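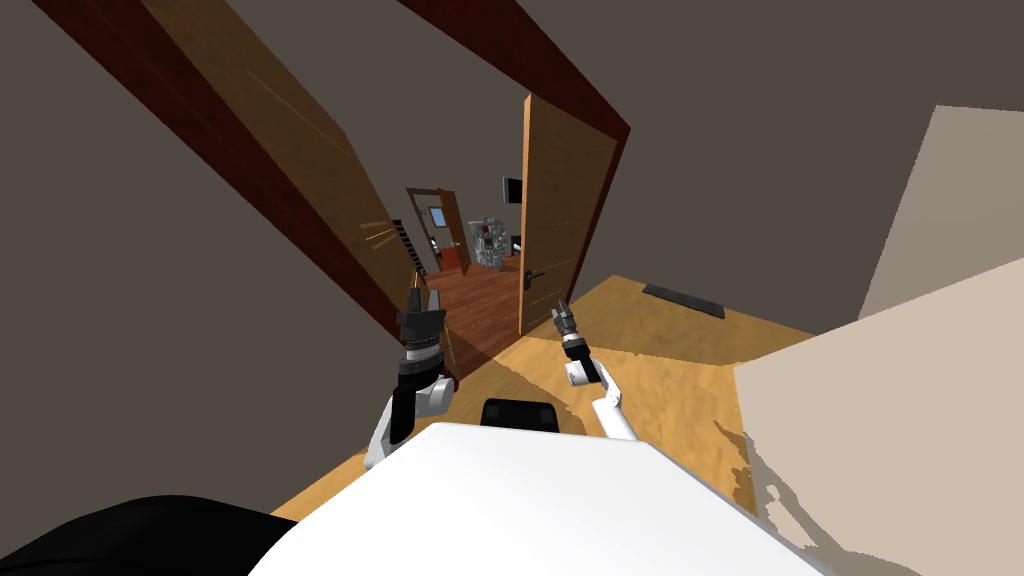

Robotics / Simulation / Product evaluation

4. Doorway Passage with the Watent Kit

The third part of our review covers doorways. Watent is sold by Lorcombe as a software kit for testing two-armed mobile robots in furnished indoor spaces before any hardware is bought. The license includes a set of apartments and small offices, a robot model, and a scripting layer called Thevar that starts runs and writes logs. We used the kit as delivered, with no changes to the robot model and one change to the home scenes, described in Section 4.2.

4.1 Setup

All doorway runs took place in the scene named Olley, a home with rooms joined by a hallway. We picked it over the office scenes for its floors and door frames, which vary more from room to room. A run begins with the robot in one room and a goal pose in another. It ends when the base reaches the goal, when a collision is logged, or when the time limit is used up. The limit was left at the vendor's default of 1,000 simulation steps.

Control came from the baseline policy that ships with the kit. It takes the head view, joint positions and base speed as input, and sends commands to the base and both arms. Lorcombe offers a paid policy as well. We did not have access to it during the review period.

We completed 2,977 runs, split across 5 start poses. Runs that crashed the simulator were restarted from the same seed and are not counted twice.

4.2 Arm posture at the threshold

The kit's manual advises folding the arms before any narrow passage. The baseline policy does not always follow this advice. In many logged runs it kept one or both arms extended on the way in, with the grippers leading the body. Figure 4 gives the robot's own view at a doorway with the arms in this posture. The grippers are close to the doors on either side, and the margin left for a base correction is small.

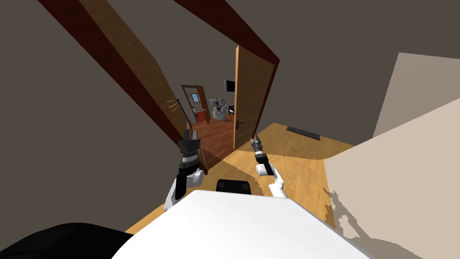 Figure 4. Robot view at a doorway in Olley, both arms extended. The left gripper is close to the open door on the left; the right gripper is low, near the threshold.

The one change we made was to door friction. As shipped, doors in the home scenes swing freely when touched, and a light brush from a gripper can send a door to its stop. We raised the hinge friction to the value used in the kit's office scenes. Thevar exposes this as a single setting — it took a few minutes to find and is missing from the manual's index.

4.3 Observations

Contact with doors was more common than contact with frames. Most door contacts came from a gripper or forearm and did not end in a blocked passage. Frame contacts were more serious. When the base touched a frame, the policy tended to back up, turn slightly and try the same line again, and it could repeat this until the time limit.

The strong tilt of the head view made manual review slow. Reviewers had to learn which diagonal was a jamb and which was a wall before they could label a contact with confidence. An overhead camera can be turned on in Thevar, but it lowers the simulation speed, and we used it only to settle disagreements between labels.

Rendering was steady throughout. We did note rough, speckled edges where some wall surfaces meet the floor. These marks are visible at the lower edge of the beige wall in Figure 4. We did not test whether they affect the policy.

4.4 Logging and support

Thevar writes one log file per run. Contacts are listed by body part and scene object, so a gripper touching a door is kept separate from a base touching a frame. Time stamps are in steps, and the conversion to seconds has to be done by hand. We sent Lorcombe 5 support requests, all through the web form. Four were answered with a working fix. The remaining one, on the naming of hinge joints, was still open when we froze our results in December.

Section 5 covers the grasping tasks, which use the same robot model with the base held fixed.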